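6.3 Working alongside the Odau arm

The arm now does the pick-up and put-back at the counter. Staff keep the client work, the restocking and the final check of each station.

1. Log in at the panel and select the Trimorora counter layout.
2. Set out holders and trays in their usual places. Leave brushes standing handle up.
3. Press Ready and step behind the floor line.
4. When the lamp turns green, start your next client. You no longer need to clear the counter between appointments.

Note: Shift leads used to sign the tidy sheet at closing. The log replaces it and is kept for 59 days. Ask Jagadeesh Fernandes for access.

CAUTION: Do not hand items to the gripper. Put them down and let the arm pick them up.

5. If the arm stops with code 128, press Hold and move the item by hand. Two stops in a row on the same item must be reported to Povilas Mets before you restart.

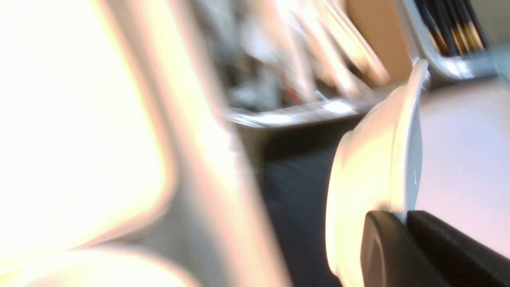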